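Domestic Upkeep I, Drallska Evening School
Handout 5: Sweeping, and the tool that comes with it
Notes by Kobe Van Beek

Last week we covered brooms, and several of you have since written to me with opinions. Please stop. This week is the dustpan.

1. Direction
Sweep from the walls toward the middle of the room. Beginners sweep toward the door, meet the threshold, and spend the evening persuading crumbs over it. Short strokes, bristles kept on the floor. If you're flicking, you're redecorating.

2. The pile
One pile per room. A pile left "for later" becomes a rug. The Surnmont house, which we visited in November, had three of these, and one had a chair on it.

3. The pan
Look at the front edge before you look at anything else. It should sit flat against the floor along its whole length. Lay the pan down and press lightly on the handle. If light shows under the lip, so will everything you try to sweep over it.

High side walls keep the load in while you walk to the bin. A long handle saves your knuckles, and a slot in the end means it can hang on a hook, where you will find it again. 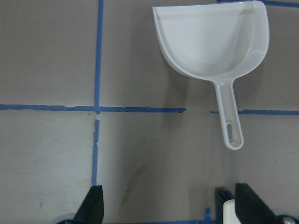

Pull the pan back a little after each stroke. The thin line of dust left behind is known to every household in the world and will not be defeated in one pass. Three is respectable. After that use a damp paper towel and tell no one.

4. Emptying
Lower the pan into the bin before tipping it. Tap once. Those who tap nine times are asked to see section 1.

For next session: read the Mak chapter on mops and bring one pan from home, unwashed.

Contact: Dromum office, ground floor | © Drallska Evening School | Back to top
This site uses cookies. Accept / Manage settings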